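A Winter Visit to the Flomley Open House

Posted 5 January 2025

I had been meaning to get over to Flomley for years, ever since a neighbor told me that the old pottery works there opens its doors to the public in the first days of January, when the kilns are being serviced and there is room for people to wander about. This time I finally made it, with a thermos of coffee and a pair of gloves I ended up leaving on the bus (if anyone found them, they are green and I miss them).

The bus from Zulik takes 38 minutes and drops you at the bottom of the hill, which is steeper than the leaflet lets on. There were already people ahead of me at the gate, stamping their feet and comparing hats, and we were let in by groups of up to 16. Tickets are 7 dollars and you get a little clay token to keep, stamped with a leaf. Mine has a thumbprint on the back and I like it all the better for that.

Our guide had worked at the place most of her life and started us off with clay, as you might expect. The works use a local red clay mixed with a paler one brought in from Akyol, and she passed a lump of each around so we could squeeze them. The red one is gritty and stiff, the pale one feels almost like butter, and the mix of the two is what lets them make the big Zumari jars without the shoulders slumping. I had one of those jars in my kitchen growing up – my mother kept flour in it – and never once thought about how hard it must have been to get it to stand up.
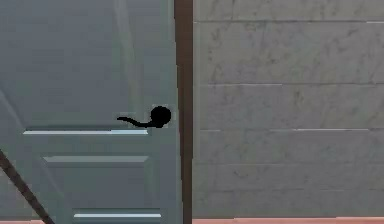
Blue-gray paneled door with a black lever handle.

After the clay came the throwing room, which was my favorite part of the day. A man at the wheel made 2 bowls in the time it took me to unwrap a cough drop, then squashed them both flat to show us how even the walls were. There was a groan from the whole group! He told us he squashes a good many more than he keeps, and that his apprentices are sad about it for the first month and then stop minding.

We were allowed to try a pinch pot each. Mine leaned badly to one side, and the small boy beside me made a very good hedgehog, so I did not come out of that contest well. They offer to fire your piece and mail it to you in April, and I said yes without stopping to ask myself where on earth I would put it. 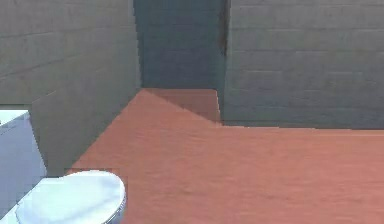

Glazing was explained to us next, and I will admit that I lost the thread somewhere between the ash and the iron. What I did take in is that the famous Zumari green looks like dishwater when it goes on, and that the color comes up only in the firing. The guide had test tiles from good batches and bad ones, and I thought several of the bad ones were lovely. She let me go on about a brownish one for quite a while before telling me it was the worst they had ever made.

Lunch was bean soup and bread in the packing shed, served in the works' own seconds, and you could buy the bowl afterward if you had grown fond of it. I had. It has a small bump on the rim that you find with your lip every time.

If you are thinking of going next winter, wear thick socks and take the early bus, as the shop gets crowded after lunch and the small jugs go first. The last bus back to Zulik leaves from the other side of the road, by the chapel wall.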